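# 공용 라운지 목재 테이블 관리 안내 (연속 게시)

**1/**
런스테드(Lurnstead) 공유주거 운영사무국에서 안내드립니다. 9월 한 달간 공용 라운지와 공용 주방의 테이블 상판을 점검하고 있습니다. 점검 기준과 입주자 여러분께 요청드리는 사항을 본 계정에 나누어 게시합니다. 게시물이 다소 길어 순서대로 읽어 주시기 바랍니다.

**2/**
점검 대상은 라운지, 주방, 층별 학습실에 비치된 테이블 31개입니다. 개인실에 제공된 책상은 대상에 포함되지 않습니다. 개인실 책상의 손상은 종전과 같이 퇴실 점검 시 확인합니다.

**3/**
점검은 시설관리팀 오노자토 구역과 신관 구역으로 나누어 진행합니다. 라운지는 Isamu Onishi 담당, 주방과 학습실은 Sayaka Hayashi 담당이 맡습니다. 점검 중인 테이블에는 표지를 올려 둡니다. 표지가 있는 동안에는 해당 테이블의 사용을 삼가 주십시오.

**4/**
점검 시간은 오전 10시부터 정오까지입니다. 점심 식사 준비로 주방이 붐비는 시간대는 피하였습니다. 당일 사정으로 순서가 바뀌는 경우 라운지 입구 게시판에 먼저 공지하고, 이 계정에도 같은 내용을 올리겠습니다.

**5/**
담당자가 확인하는 항목은 다음과 같습니다.

- 찍힘, 긁힘, 얼룩
- 컵 자국과 열에 의한 변색
- 모서리의 들뜸과 갈라짐
- 다리 고정 나사의 풀림
- 끈적임 등 세제 잔여물

**6/**
밝은색 상판은 작은 자국이 나뭇결에 묻혀 쉽게 지나치게 됩니다. 정면에서 내려다볼 때에는 보이지 않다가 창가 쪽에서 비스듬히 보면 드러나는 자국도 있습니다. 따라서 점검은 실내등을 끄고 자연광에서 먼저 실시한 뒤, 조명을 켜고 한 차례 더 실시합니다.

**7/**
상판 위의 옅은 점은 패인 자국일 수도 있고 표면에 묻은 얼룩일 수도 있습니다. 눈으로만 판단하지 않고, 마른 천으로 닦은 다음 손끝으로 만져 구분합니다. 구분이 어려운 자국은 '미확인'으로 기록하고 다음 점검에서 다시 봅니다. 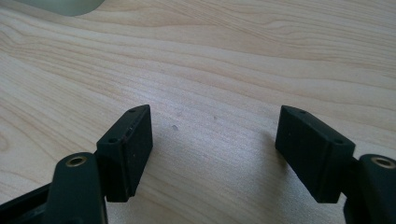 **8/**
문: 테이블에서 작은 찍힌 자국을 발견하면 입주자가 직접 메워도 됩니까?
답: 직접 메우지 마시고 운영사무국에 위치를 알려 주십시오. 시중의 보수용 퍼티나 크레용은 상판의 색과 맞지 않는 경우가 많고, 굳은 뒤에는 제거 과정에서 주변 마감까지 손상됩니다.

**9/**
신고하실 때에는 테이블 번호와 자국의 대략적인 위치만 적어 주시면 됩니다. 번호는 상판 아래쪽, 다리 안쪽 면에 붙어 있습니다. 누가 언제 낸 자국인지는 기재하지 않으셔도 됩니다. 통상적인 사용으로 생긴 자국에 대하여는 비용을 청구하지 않습니다.

**10/**
일상적인 청소 방법을 다시 안내드립니다.

1. 부스러기를 먼저 털어 냅니다.
2. 물에 적셔 꼭 짠 천으로 나뭇결 방향을 따라 닦습니다.
3. 마른 천으로 남은 물기를 닦아 냅니다.

기름기가 있는 경우에 한하여 중성세제를 물에 묽게 풀어 사용하시고, 이후 깨끗한 물수건으로 한 번 더 닦아 주십시오.

**11/**
사용을 금하는 물품은 연마제가 든 세제, 철 수세미, 멜라민 스펀지, 염소계 표백제입니다. 특히 멜라민 스펀지는 얼룩이 잘 지워지는 듯 보이나 무광 마감을 깎아 내어 그 자리만 번들거리게 만듭니다. 지난 점검에서 기록된 손상 가운데 4건이 여기에 해당하였습니다.

**12/**
컵과 용기에 관하여 말씀드립니다. 차가운 음료를 담은 컵은 받침 위에 놓아 주시고, 바닥이 거친 도자기 용기는 끌지 말고 들어서 옮겨 주십시오. 냄비와 주전자는 반드시 냄비 받침을 사용하셔야 합니다. 받침은 주방 서랍 두 번째 칸에 있으며, 사용 후에는 제자리에 돌려놓아 주시기 바랍니다.

**13/**
물을 쏟은 경우에는 15분 이내에 닦아 주십시오. 상판 가장자리와 이음매로 스며든 물기는 겉이 마른 뒤에도 남아 들뜸의 원인이 됩니다. 커피, 간장, 카레는 발견 즉시 닦아 주시고, 색이 남았다면 더 문지르지 마시고 사무국에 연락하여 주십시오.

**14/**
학습실 이용자께 별도로 요청드립니다. 칼을 사용하는 작업에는 재단용 매트를 깔아 주십시오. 매트는 사무국에서 대여하며, 대여 기록부에 호실만 적으시면 됩니다. 종이 한 장을 놓고 볼펜으로 눌러 쓰는 경우에도 상판에 글자 자국이 남을 수 있으니 받침을 대고 쓰시기를 권합니다.

**15/**
테이블의 위치 이동에 관한 사항입니다. 모임을 위하여 테이블을 붙여 쓰시는 것은 허용됩니다. 다만 옮기실 때에는 두 사람이 양쪽에서 들어 주시고, 상판의 모서리끼리 부딪히지 않도록 주의하여 주십시오. 모임이 끝나면 바닥의 표시선에 맞추어 원위치하여 주십시오.

**16/**
보수가 필요하다고 판정된 테이블은 협력업체 이와사키(Iwasaki)에 의뢰합니다. 얕은 긁힘은 현장에서 처리하고, 상판을 분리하여야 하는 경우에는 반출합니다. 반출 기간에는 창고의 접이식 테이블을 대신 비치합니다. 높이가 기존 테이블과 조금 다른 점 양해하여 주십시오.

**17/**
보수 비용은 공용시설 유지비에서 지출하며, 입주자 여러분의 월 관리비에는 변동이 없습니다. 지출 내역은 분기 보고서에 항목별로 기재합니다. 보고서 열람을 원하시는 분은 사무국의 Ekow Bonsu 담당에게 신청하여 주십시오.

**18/**
지난 게시물에 대하여 식탁보를 깔아 두면 되지 않느냐는 의견을 주신 분이 계셨습니다. 검토 결과 공용 테이블에는 상시 식탁보를 두지 않기로 하였습니다. 비닐 식탁보 아래에 습기가 갇혀 마감이 하얗게 뜬 사례가 구관 주방에서 있었습니다. 행사 시 천 식탁보를 잠시 사용하시는 것은 무방합니다.

**19/**
정정합니다. 위 3번 게시물의 '오노자토 구역'은 구관 구역의 옛 명칭입니다. 현재 안내도에는 '구관'으로 표기되어 있으니 혼동 없으시기 바랍니다. 담당자와 점검 시간에는 변경이 없습니다.

**20/**
문의는 운영사무국 창구 또는 내선 215번으로 하여 주십시오. 창구는 점심시간에도 운영합니다. 점검 결과는 집계가 끝나는 대로 이 게시물에 이어서 올리겠습니다.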